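Floltusix 双指夹持工具
产品与设备 / 末端执行器 / 手持系列

产品概述

Floltusix 为 Vedon 公司面向轻小物品取放作业开发的双指夹持工具，分手持版与臂载版两种型式，指端结构一致。手持版由操作人员直接握持，用于动作示教与工艺验证；臂载版安装于机械臂末端，用于执行经验证的作业程序。本产品适用于家庭整理、零售补货、小件分拣等场合的研究与试用。

适用能力说明

机器能否承担家务及车间杂务，是用户咨询中最为集中的问题。就现阶段而言，答案因物品而异。盒装、瓶装等外形固定的物品，在光照稳定、摆放有序的条件下，已可交由臂载版连续处理。薄片、软袋、织物等易变形物品仍属难点：此类物品紧贴台面，可供夹持的边缘极薄，表面反光亦会影响视觉定位。

铝箔袋装面膜是上述难点的典型。夹指须先在袋边找到着力位置，再以较小的力闭合；用力过大则袋体起皱移位，用力不足则无法提起。双工具配合作业时，还须协调两侧的接近方向与先后次序。

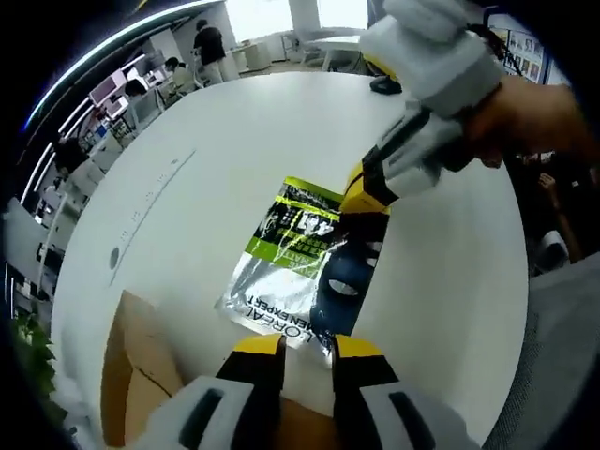 性能与测试

本产品的内部测试由应用工程主管 Julián Ortuño 负责，在 Montes 试验室进行。测试共完成取放动作2,583次，其中软袋类物品大约1,000次。结果表明，盒装物品的表现已满足试用要求；软袋类物品在单独平放时较为可靠，多件叠放时仍需人工介入。折叠衣物、清理台面液体等作业不在本产品当前支持范围之内。

夹指建议每使用3,000次后检查一次，指面出现磨损或脱层时应成对更换。

标准配置

手持版夹持工具，2件
备用指面，一套
连接线缆及收纳箱
中文使用手册

选配件：臂载转接法兰、加宽指面、桌面标定板。

使用条件

1. 作业台面应平整、稳固，避免强光直射。
2. 操作人员应完成基础培训后方可使用。
3. 不得用于夹持刀具、明火器具及盛有高温液体的容器。
4. 臂载版运行期间，人员不得进入机械臂活动范围。

交付与服务

本产品由 Grilludham 服务中心统一供货，并提供安装指导与备件支持。每年12月安排年度固件更新，已登记用户可免费获取。用户如需评估特定物品的适用性，可将样品寄送至服务中心，由应用工程部门出具书面测试意见。未经测试的物品，不建议直接投入无人值守作业。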